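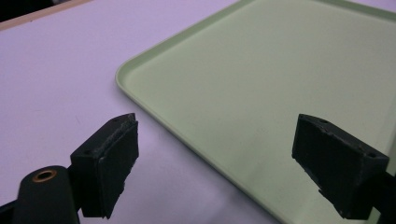

Grallow to Bring Reusable Tray Service to School and Hospital Dining Rooms

Three-year agreement with Bezerra covers washing, delivery and replacement at 82 sites

FOR IMMEDIATE RELEASE
08/02/2025

Grallow, a supplier of tableware and serving goods to the food service trade, today announced a three-year agreement with Bezerra, a contract caterer serving schools, hospitals and residential care homes. Under the agreement, Grallow will supply reusable serving trays to 82 Bezerra dining rooms and will take over responsibility for washing, inspecting, delivering and replacing them.

The service will start at a first group of school dining rooms and will be extended to hospitals and care homes in stages. Bezerra will pay a single monthly charge for each site, based on the number of meals served. The charge covers the trays, transport in both directions, washing and the replacement of trays that have reached the end of their working life.

Until now, Bezerra sites have bought their own trays from local budgets. Some sites wash them on the premises, while others have moved to single-use trays when dishwashing equipment failed or staff hours were reduced. The result has been a wide difference in cost and quality from one dining room to the next, as well as a steady flow of waste that individual site managers have had limited means to address.

"Our dining room teams should be able to put their time into preparing and serving food," said a spokesperson for Bezerra. "Washing and storing trays takes up space and hours that many of our smaller kitchens do not have. We asked for a service that would arrive on time, meet our hygiene requirements and cost the same amount each month. Grallow was able to offer all of that under one contract."

How the service will work

Clean trays will be delivered to each site in closed, stackable crates. After each meal, dining room staff will clear food waste from the trays and return them to the same crates, which will be collected on the next scheduled visit. Most school sites will receive one delivery on each day of the school week. Hospitals, where meals are served throughout the day, will receive two deliveries daily, including weekends and public holidays.

Each crate carries a printed code that is read when it leaves the washing plant and again when it is returned. Individual trays are not tracked. Site managers will be able to see the number of crates delivered and collected through an online account, and may change their order up to noon on the day before delivery.

A reserve stock will be held at every hospital site in case of bad weather or a road closure. The size of the reserve has been set at one full day of meals and will be reviewed after the first winter of operation.

Washing and inspection

All washing will be carried out at Grallow's existing plant, which has been extended for the purpose. A new washing line was installed in February and has a working capacity of 800 trays per hour. The line includes a pre-rinse stage, a main wash, two rinses and a drying tunnel. Water from the final rinse is filtered and used again in the pre-rinse.

After drying, trays are inspected by hand under bright lighting. Trays with cracks, deep scratches, warping or stains that do not respond to a second wash are removed from service. Inspection staff have been given a set of reference samples showing the level of wear at which a tray is to be withdrawn, so that the same standard is applied on every shift.

Surface swabs will be taken from each day's production and tested by an outside laboratory. Results will be shared with Bezerra monthly. Where a sample falls outside the agreed limits, all crates from the same run will be recalled and washed again.

Trials

The agreement follows a trial at four Bezerra sites: two elementary schools, a middle school and a care home. The trial compared several sizes and rim heights, and staff and diners were asked for their comments at the end of each stage.

School staff preferred a lighter tray with a low rim, which younger students found easier to carry and which took up less room in the crates. Care home staff asked for a larger tray with a surface that would keep cups and bowls from sliding. Both requests have been met in the range to be supplied. Care home and hospital sites will also be able to order trays in a choice of plain colors, following advice from catering staff that a clear contrast between tray and plate can help diners with reduced vision.

A total of 597 comment cards were returned during the trial. The most frequent complaint concerned noise from trays being stacked at clearing stations. In response, Grallow has fitted the return crates with a soft liner at the base and along the sides. The second most frequent complaint concerned trays that were still damp on delivery, and the drying time on the washing line was lengthened as a result.

"The trial changed a good deal of what we had planned," said a spokesperson for Grallow. "We had given a lot of attention to the trays and rather less to the crates. The people who lift and stack them every day told us quickly where the problems were. We are grateful to the four sites for their patience while those problems were put right."

Replacement and recycling

Trays withdrawn from service will be sent to Plikerent, a plastics recycling firm, which will sort them by material, grind them and sell the resulting flake for use in other goods. Recycled material from the trays will not be used in new items intended for contact with food. Plikerent will provide Grallow with a yearly statement of the weight of material received and the weight recycled, and Grallow will publish both figures.

Older trays already owned by Bezerra sites will be handled in the same way. Site managers will be given a collection date and are asked to keep existing trays in use until then. Unopened stocks of single-use trays may be retained for emergencies or returned to the central Bezerra store.

Jobs and training

Grallow expects to create new positions at the washing plant and in its transport department as the service expands. Vacancies will be advertised locally. Drivers assigned to school routes will complete background checks before making their first delivery, and those assigned to hospital routes will receive training in site access and infection control.

Bezerra has confirmed that no dining room positions will be removed as a result of the agreement. Hours now spent on tray washing will be moved to food preparation and service. Each site will receive a half-day training visit before its first delivery, along with a printed guide for display in the kitchen.

Schedule

The first school sites will join the service in the fall term. Care homes will follow once all school sites are operating, and hospitals will be added last. Sites will be notified of their start date at least six weeks in advance. Bezerra and Grallow will meet every quarter to review deliveries, losses, test results and comments from site managers.

The agreement may be extended for a further two years if both parties consent. Terms relating to price were not disclosed.

About Grallow

Grallow supplies tableware, serving goods and washing services to schools, hospitals, workplaces and event caterers. Its product range includes the Fovov line of stackable cups and bowls. The company employs more than 400 people.

About Bezerra

Bezerra provides contract catering to public and private clients, with a focus on education and health care. Its services include menu planning, kitchen management and meals for people with special dietary needs.

About Plikerent

Plikerent collects, sorts and recycles rigid plastics from commercial customers.

Notes to editors

Requests for interviews and for visits to the washing plant should be directed to the Grallow press office. Visits must be arranged in advance, and visitors will be asked to follow the plant's hygiene and safety rules. Questions about individual dining rooms should be directed to the Bezerra communications department.

ENDS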